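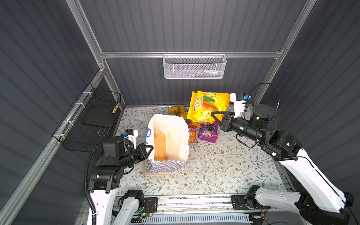
*White basket on the back rail, black one on the left.*

I'd been using Drurine for most of November before I got to talk to the person who writes it. If you haven't come across it, it's a small stylesheet you drop into a site to sort out the navigation menus, and it has saved me a lot of swearing at floats.

We met over tea (mine went cold, I talk too much) and I asked why anyone would write menu code from scratch when there's so much of it lying about.

"I was working on the Jollent site and the drop-downs took 15 seconds on a dial-up line," he told me. "It was all script, loads of it, and I only wanted a list that opened when you pointed at it."

So he began with a plain unordered list and went from there. The first version was 25 lines of CSS and, he says, looked fine in Firefox and dreadful in Internet Explorer 6. I laughed at that - I think everyone reading this has had that week.

"You can't hover on a list item in IE, only on a link," he said. "I knew that, I'd just forgotten it. I ended up with a tiny behaviour file for IE and left the other browsers alone." 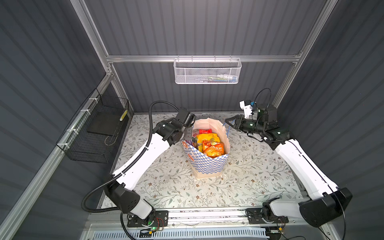 I wanted to know about keyboard users too, as my own menus are hopeless if you put the mouse down. He winced a bit. The top level works with the tab key but the second level still doesn't, and it's the complaint he gets most. He's had 4 goes at it so far and threw them all out!

Most of the testing gets done on Gemska, a recipe site he looks after in the evenings, with over 1,000 pages and a menu that somebody is always adding to. "If it copes with the puddings section it'll cope with yours," he said.

What about Hauser, the layout kit he's been hinting at on his blog? He'd only say that it does three columns with a footer that stays put, and that he isn't happy with the margins yet. I asked for a copy anyway. He said he'd email me one once the print stylesheet was done, so I'm checking my inbox rather a lot.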